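Search products, rooms and ideas
Search

The Vilela Upholstered Bedhead and Washed Duvet Cover

April, by Eduardo Barreto

We have been selling bedroom things at Famley long enough to know that people rarely come in for a bed. They come in for a pillowcase, or to get out of the rain, and then they sit down on something and start telling us about their back, and their spare room, and the headboard they have never liked. The Vilela came out of a good many of those conversations, and I'm very fond of it, so do forgive me if I go on a bit.

The bedhead is grey, padded in upright panels, with a slim trim of light wood along the top. I like the panels very much. They give you something soft to lean on when you're reading, and they let a plain bedroom stay plain without looking as though you've forgotten to finish it! The trim can be wiped with a barely damp cloth. For the fabric, the brush attachment on your vacuum cleaner will do nicely once a month or so, going down the panels and then along the seams, where the dust likes to settle.

It comes to you in 3 parcels – the panels, the trim and a bag of fixings – and goes together with the key we put in the bag. Leave the bolts a little slack until everything is lined up, then tighten them from the middle outwards. If you have the older Pisten base at home, the same holes will do, and you won't need to buy the adaptor plates. Owners of the Osturura base will need them, I'm afraid, but we keep them at the counter and they are easy to fit.

The duvet cover is sold separately, and we make it in a pale grey-green that I chose myself after far too many evenings with the swatches spread over the kitchen table. It's a quiet colour. White walls suit it, and so does anything blue you might throw across it, a folded blanket or a favourite shirt waiting to be put away. Wash it at 60 if you need to, although a cooler wash is kinder to the colour, and hang it out while it still has some weight in it.
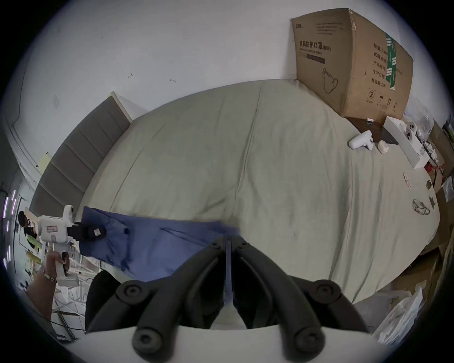 I ought to say a word about creases, as it's the question we get more than any other. This is a cover that wrinkles, particularly along the seams, and I've rather come to love it for that. A good shake in the morning and a smoothing over with the flat of your hand is all mine ever gets. If you prefer a crisp bed, iron it inside out while it's damp, and do the seams last.

A bed in a busy house is a table and a sofa as well, of course, and ours has held board games, parcels, breakfast and a sleeping cousin. The buttons are at the foot end, so you can change the cover without clearing the pillows away.

Delivery takes 7 working days in most places. We made 800 covers in this colour for the first batch, and if it has sold out by the time you read this, leave your name with the shop and we'll write to you when the next lot is ready.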